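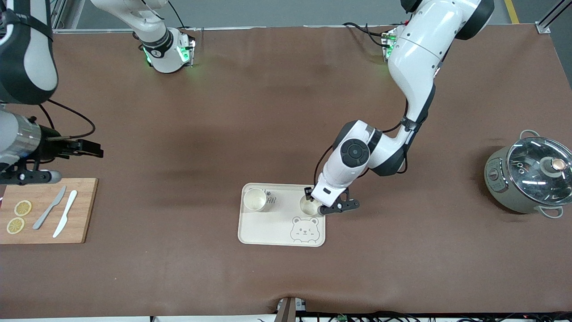
Lemon slices on the cutting board, two cups on the tray.

Home | Food | Garden | Travel | Subscribe

The Long Patience of a Lemon Tree

7 minute read

My grandmother kept her lemon tree in a half barrel by the kitchen door, and she talked to it the way other people talk to a dog. She scolded it in winter and praised it in March, when the first waxy buds showed up along the branches, and if you came in from the yard without admiring it she would send you back out again. I was a grown woman with a tree of my own before I understood that she wasn't joking, or not entirely.

Mine is 13 years old now, and it has fruited well for maybe half of that. I bought it at Madden, the nursery out past the grain elevator, from Ronaldo Pangilinan, who tried very gently to talk me into a fig. Figs forgive you, he said. A lemon in a pot, in a place with real winters, wants to be carried inside before the first frost and carried out again when the nights turn mild, and it will drop half its leaves in protest both times. I took the lemon anyway (I was in that kind of mood), and I drove home with the window down and a branch sticking out of it.

The first three winters were miserable. I watered too much, then I got scared and watered too little, and one January the poor thing stood in the dining room with 21 leaves on it — I counted them every morning over my coffee, like a miser. When I finally called Ronaldo, he asked how much light it was getting, and then he was quiet for a while. We moved the dining table that same afternoon, and the tree has had the south window ever since. Guests eat a little crowded together at the dark end of the room, and they have been very nice about it.

People who grow citrus where they shouldn't are a friendly bunch, I've found, and a stubborn one. Rommel Salazar, two towns over, has a glassed-in porch so full of pots that you have to turn sideways to reach the back door. His pride is a tree that came from the old Sfakianakis place when the house was sold, and one year it gave him 286 lemons, which he wrote down on the porch wall in pencil. He gives most of them away in paper bags. I have come home with as many as I could carry and a jar of his preserved ones besides, cloudy and salty and wonderful with roast chicken.

A homegrown lemon isn't much like the ones in the store. The skin is thinner and softer, and the smell gets on your hands and stays there through the dishes and the evening paper. I slice the first one of the year for tea, no matter how many other things I have promised to make with it. The second goes into a cake. After that I lose track, and there are bars and dressings and a slightly bitter marmalade that my sister asks for and my husband politely avoids.

This year the buds came early, and the whole downstairs smelled of them before the snow was off the steps. I stood there with the watering can and told the tree it was looking very handsome. Then I made my daughter come in and tell it too.

Contact us | Copyright Modetti Magazine, all rights reserved | Back to top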